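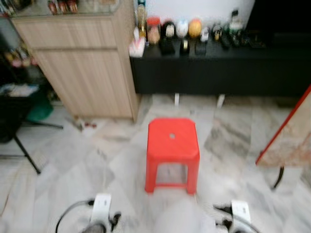
Plastic stool in the living room - keep it or get a proper side table?

tilde_moss
Posted June 7, 2026

So we moved into a place with marble tile all through the living room, and the only thing we have to put a drink on is a red plastic stool. One of those square ones with the hole in the seat. It lives in front of the long black cabinet and it's been a plant stand, a footrest, a step for changing bulbs and (on one bad evening) my dinner table. My sister came over and told me it makes the whole room look like a bus station snack bar. She wants me to get the Flondex side table, which is 148 dollars. For a table! The stool was maybe the price of a sandwich.

I kind of love it though. Black cabinet, pale floor, one loud red thing. Am I kidding myself?

Ebere Adeyemi
Keep it. I grew up with a stack of these and every one of them outlived the sofa. They go out on the balcony when people come over and get hosed off after. Try that with a 148 dollar side table.

harbor_lint
Going to side with the sister, sorry. It's fine as a stool but a stool isn't a side table. The top is small, plastic gets scratched to bits, and red next to a black cabinet is a LOT. Clidero has a plain round one for 88 that would look calmer. And what's on the cabinet? If there's already a bunch of stuff up there in different colors, the stool is just one more thing shouting.

tilde_moss
Ok you got me on the cabinet. Tissue box, a jar with a red lid, an orange ball and a white ball, bottles down at the far end. The jar lid matches the stool so I'm claiming that was on purpose.

harbor_lint
A jar lid is not a color scheme lol

pennyroyal20
What's the hole for, anyway? I always figured it was for carrying it with one finger.

Ebere Adeyemi
Carrying, yes, and my uncle always said it keeps them from sticking together in a stack because the air can get in. Water drains out too if you leave them in the rain.

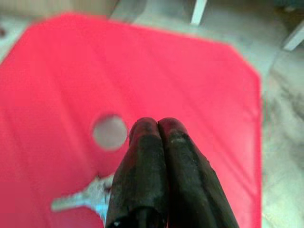 The thing I'd look at is the top, more than the legs. Tip it toward a window and you'll see any little cracks, and the hole is where I'd check first. If you find one, stop standing on it. Sitting is a different load from somebody stepping up with a light bulb in one hand.

tilde_moss
Good call, I'll have a look tonight. I do stand on it way too much.

pennyroyal20
Please buy a real step stool for that. I have the Herosen folding one and it slides in behind the door. I went over on a plastic one on tile and my elbow was purple for 2 weeks.

harbor_lint
See, tile! That's my other problem with it. Hard plastic feet on marble make a horrible noise. At least get felt pads.

Ebere Adeyemi
Disagree on felt, it gets gross the first time you mop. Clear rubber dots.

tilde_moss
Rubber dots it is. Plan for now: stool stays, cabinet top gets cleared off a bit, and if I still hate it in July I'll look at the Clidero one. Has anyone tried the Endale trays, the ones that sit on top of a stool? Wondering if the edge would hang over too far on a square seat.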